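Reading a Tabletop: Glued Pine Panels
Handout 2, Furniture and Materials evening course, Pramden
Mabli Sayce 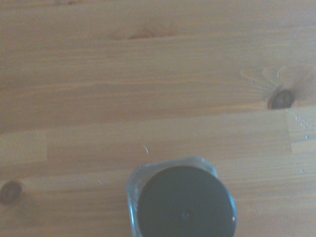
Fig. 1. Glued pine tabletop with jar. Look for the long seam, the shorter blocks below it and the dark oval knot on the right.

I love starting the course with pine. People walk past it all day, eat breakfast on it, and never notice how much it tells you! A glued panel is a map of how somebody put it together, and once you can read one you will be reading every table in every café you sit in. (Sorry in advance to your families.)

Start with the seams

A long seam running with the grain is a glue line between two rows of strips. In Fig. 1 it crosses the middle of the top and drops a little toward the left. Follow it with your eye and check whether the grain lines carry on in the same rhythm on the other side. They usually don't, and the change in pattern is often easier to spot than the glue.

The short lines going across the grain are end joints. Below the seam the wood is made up of finger-jointed blocks, and you can pick out the joints by the step in color: a slightly lighter block on the left, another pale one at the far right. A finger joint is cut as a row of interlocking teeth, which gives the glue much more surface to hold than a plain butt end would. On many panels the teeth only show on one side of the board, so from the other side you get a thin straight line. Tilt your head and look along the surface before you decide there's no joint there.

Now the knots

A knot is the base of a branch, caught inside the trunk as the tree grew around it. Two to compare in Fig. 1:

The long, faint orange-brown one near the top. Soft edges, barely darker than the wood around it. It's easy to take for a smudge.

The dark oval just above the seam. Nearly black-brown in the middle, a little red at the rim, and then those wonderful pale rays fanning out above and to the left – I could look at them all evening.

Why such different shapes? Much of it comes down to the angle of the saw. Cut straight across a branch and you get a round or oval knot; cut along it and it stretches out into a streak or spike. The grain around any knot has to bend to get past, and bent grain catches the light differently from straight grain.

Words to know

Strip: one length of wood in the panel.
Glue line: the join between strips, running with the grain.
Finger joint: interlocking end-to-end joint.
Figure: the pattern you see on the surface, from grain, knots and color together.

For next week

Spend 10 minutes with a wooden table at home or at work. Sketch one corner of it in pencil, with seams as solid lines, end joints as dashed lines and knots shaded in. Bring the sketch even if it's messy – mine always are. If your table turns out to be veneer, bring that too and we'll talk about how you could tell.

Reading: the chapter on softwoods in the course pack, up to page 195.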